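Subject: Re: [bivton-house] Clothes left on the gray seat, and washing the cover

On 2 May, at 9:40 am, the house desk wrote:
> There are clothes on the gray seat by the lemon wall again. Please
> collect your things before the cover comes off for washing.
> Also, does anyone know what temperature the cover takes? The
> label has faded and I can't read it.

I washed the cover last spring when we still had the Hando machine, so I can answer the second part. Cold wash, low spin, no dryer. I put it through on warm the first time and it came out tight. It took two of us to get it back over the foam, and the zipper has been stiff ever since. If you rub a candle stub along the teeth first, it closes.

The replacement cover from Cendar is $34 plus shipping, item 2903 in their list. I don't think we need it yet. The fabric is fine apart from the front edge.

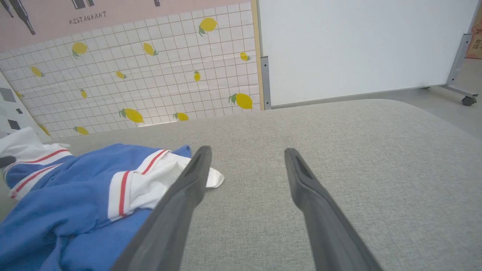

As for the clothes, the blue and white top with the red stripes isn't mine, and it isn't from our floor. I asked. If it's yours, please pick it up by 6 pm tomorrow. After that I'll fold it and put it in the Kuo bin under the stairs with the other unclaimed things. Check the pockets before you wash anything out of that bin. Last time there was a pen in one and we lost a load of towels.

I'd also like to bring back the hooks we talked about in the winter. People put a jacket on the seat when they come in and then go upstairs without it. A rail of hooks near the door would take care of most of that. I have the screws and a drill, and I can put it up one evening if there are no objections on the list.

The cover can go in tonight after 8. I'll hang it in the back hall to dry, so please leave the line free.

Second floor, rear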